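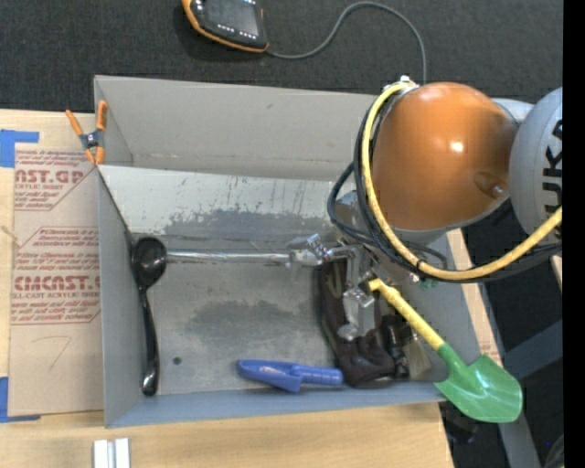

Page 50

February, after supper, sock feet up on the radiator. I'm writing this with a cup of tea that went cold while I looked for a pen.

So, the great sorting of the junk! I've been putting it off since we moved in, and today I finally dragged the big gray bin up onto the wooden table, because my back will not do one more hour on the carpet. Everything without a home goes in the bin, and then it has to earn a place somewhere or leave. That's the rule. Jucélia Nogueira gave me the rule over the phone and she was very stern about it (she's the one with the labeled drawers, so I listened).

Tonight's lot is a funny mix. The black ladle thing, all glossy, the bowl so shiny it looks brand new. I swear I bought it to replace one I thought I'd lost, so there must be 2 of them in this house! The blue hand scoop, the one with the ridged handle, which I love and which has been living with the flour when it ought to live with the potting soil. The little shovel that looks like it belongs in a sandbox. A brush with a black handle and its bristles splayed out every which way. And that crumpled dark thing that I keep calling the glove, though it might be a pouch, I didn't even unfold it to check. Lazy.

The ladle goes back to the kitchen, easy. Scoop and shovel to the back porch with the pots. The brush I went back and forth on for ages. The bristles are a kind of tan-gray and they fan out like a bad haircut, but it would be fine for sweeping crumbs out of the car, so it stays. I can hear Jucélia sighing from here.

I looked up proper bins with lids at Skutis and they wanted nearly 200 for a set, no thank you. I'll ask at Wasilewska when I go in for lightbulbs, they sometimes have the plain ones stacked by the door.

Still to do: the shoe shelf, the tin of keys, the 5 umbrellas. Also call Mom back. Also find the other ladle, it's going to bother me all night if I don't, I might go look behind the roasting pans before bed.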